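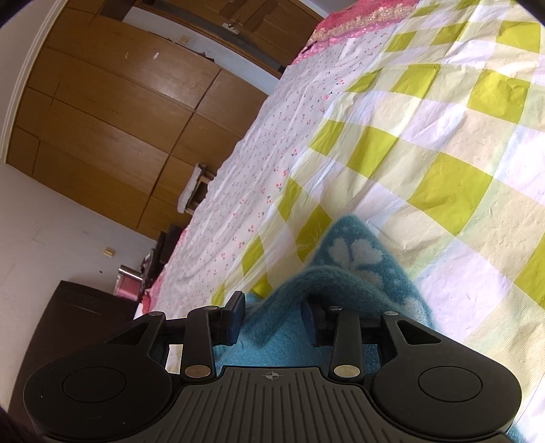

Photo attached to post, tap to enlarge

Why is one bedroom so much colder than the rest of the house?
Posted in Home & Yard by ridgate_renter_no_more

Hi all! First winter in our own place (we moved out to the Ridgate side of Wemolthorpe last summer) and I'm losing my mind over the back bedroom. The rest of the upstairs is fine, cozy even, and then you open that door and it's like walking into a garage. I put a cheap thermometer on the dresser and at 3 in the morning it said 59. The hall was comfortable in my socks!

It's forced air, gas furnace, one thermostat downstairs by the coat closet. The vent in the cold room does blow, it just feels kind of weak compared to the one in our room. We've been cranking the thermostat up to make up for it and the January bill was $253, which made my husband go very quiet at the kitchen table. The filter is new. The window doesn't feel especially drafty but I haven't done the candle thing or whatever you're supposed to do.

We got a phone quote from Magagula Heating for some kind of duct booster and before I say yes I'd love to hear if there's anything cheap I should try first. The room's going to be a nursery so I can't just shut the door and pretend it isn't there, which was my plan up till now.

indus_street_porch
Congrats on the house and the baby! I had the very same room in my old place on Indus Street, so I have opinions.

First thing, is the door closed at night? If there's no return vent in that bedroom (look for a grille with no air blowing out of it, usually low on the wall or up near the ceiling) then with the door shut the furnace is trying to push warm air into a room that has no way to let the old air out. It just gives up and goes to the other rooms. Try leaving the door open a few inches for a couple of nights and write down what the thermometer says both ways. Mine went up enough that I trimmed the bottom of the door and called it done, though I had thick carpet so the gap under there was basically nothing to begin with.

Second, go down to the basement and look at the ducts coming off the big main one. There's often a little lever or a wing nut on the side of each branch. That's a damper. Handle lined up with the duct means open, handle across it means closed. When I bought my house, 2 of mine were almost all the way shut, and I'm guessing somebody did it one summer and forgot. Mark where they are with a Sharpie before you touch anything so you can put it all back if you make the kitchen freezing instead. Ask me how I know!

I wouldn't sign up for a booster until somebody has come out and looked at the ducts in person. A quote over the phone makes me nervous.

wemo_gardener
its over the garage isnt it. they're always over the garage. insulate the garage ceiling

plaid_thermos
Is it a corner room? Mine is, two outside walls, and the fix ended up being in the attic. I went up there with a flashlight and the insulation over that corner had been shoved aside, I think when they put the bathroom fan in, so there was bare drywall with a bedroom under it. I laid new batts over it in an afternoon (wear long sleeves and a mask, I itched all through dinner). If you've got old can lights up there or anything that looks like vermiculite, leave it alone and get a pro.

Also check whether your gas company does a home energy audit. Ours did one cheap, and the guy brought a thermal camera and showed me right where the cold was coming in. Worth a call before you spend booster money.

One more for the nursery, get the crib off the outside wall if the layout lets you.

ridgate_renter_no_more
Oh my gosh, thank you. It IS over the garage, and no return vent that I can find. Door's propped open tonight with a laundry basket, and I'm going to go hunt for levers in the basement tomorrow. Will report back!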